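6 Jaw Alignment and Daily Care

Applies to Trutach hand-held grippers used in pairs at a table station. For the first unpacking and charging, see Section 2. For replacing a linkage arm, see the Ollel service sheet packed with the spare parts.

6.1 Before you start

Set both grippers on a flat surface with the triggers released. Clear the linkage arms of thread, crumbs and tape residue. Check that the pivot screws are seated flush on both faces of the frame. A screw that stands proud will let the jaw tip wander, and no amount of adjustment at the pads will correct it.

CAUTION: Keep fingers out of the linkage when the trigger is pulled. The arms close toward the frame as the jaws close.

You will need:
the hex key supplied with the unit
a lint-free cloth
one thin, straight test piece (a wooden chopstick is suitable)
one test piece with a curved or flat handle (a metal spoon is suitable)

6.2 Checking the grip

1. Power on both units and wait for the green indicator. If it does not light within 30 seconds, go to Section 8.

2. Close the first gripper on the thin test piece with the piece upright. It should sit along the middle of both pads and stay parallel to them.

3. Close the second gripper on the handle of the spoon, bowl up. The handle may lean. It must not roll between the pads when the wrist is turned.

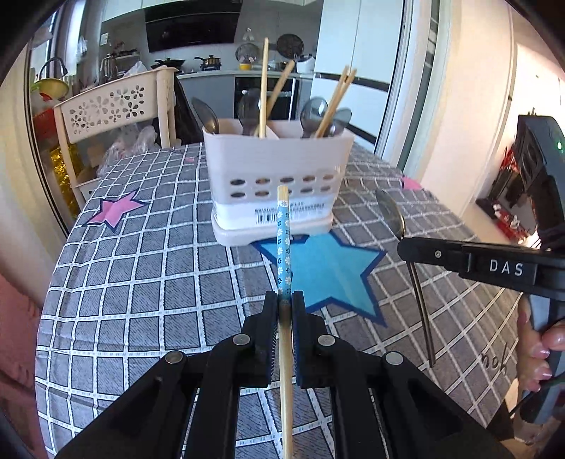
Page 123

4. If the thin piece tilts forward or back, loosen the two pivot screws nearest the jaw tips by a quarter turn, close the jaws fully, and retighten with the jaws held shut. Do not touch the two outer screws at this stage.

5. If the thin piece slips straight down, the pads are dirty or worn. Clean them as described in 6.4 and repeat from step 2.

NOTE: A printed or sleeved chopstick grips differently from bare wood. Use the same test piece at every check and grip it at the same height, or the results cannot be compared.

6.3 Checking the opening

1. Release the trigger slowly. Both jaws should move by the same amount. One jaw leading the other points to a dry pivot.

2. Partly close the jaws and hold the trigger still. Look down the gap from the back of the tool. The inner faces should be close to parallel from root to tip.

3. Bring the jaws up to the work holder at the height you will use in the task, without touching it. A two-compartment utensil caddy works well for this check: the divider gives you a straight vertical edge to compare with the gap.

4. Return the trigger to full release and repeat from step 1 with the other gripper.

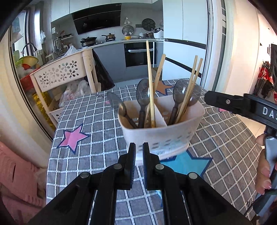 6.4 Cleaning the pads

1. Power off the unit.

2. Wipe each pad along the ridges with a cloth dampened with clean water. Wiping across the ridges packs dirt into them.

3. Dry the pads and cycle the jaws by hand until they move freely.

4. Look at the ridges in good light. Replace the pads as a pair when the ridges at the tip have worn flat — never one pad alone. Replacement pads are listed under Symonenko in the parts table.

CAUTION: Do not use solvent, alcohol or kitchen degreaser on the pads. They harden and the grip is lost.

6.5 Working over liquids

The jaws tolerate splashes. The housing above the linkage does not. When a task calls for dipping or stirring, grip the tool high enough that only the test piece goes into the liquid, and keep the cup on the flattest part of the table, clear of the path of the second gripper.
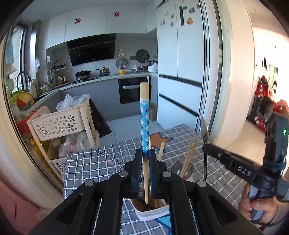

Sauces and sweet drinks need more care than water. They dry inside the pivots and show up later as a stiff or uneven closing stroke. Wipe the jaws at the end of each such session, before the unit goes back in its case, and leave the case open overnight.

6.6 Service interval

Repeat 6.2 and 6.3 after every 100 grip cycles when the pads are new, and at the start of each shift from then on. Enter the result in the station log. If two checks in a row fail at step 4 of 6.2, take the unit out of use and return it to the Pastden workshop with the log page attached.

Section revised 27/01/2023, E. Siqueira. Replaces the November issue.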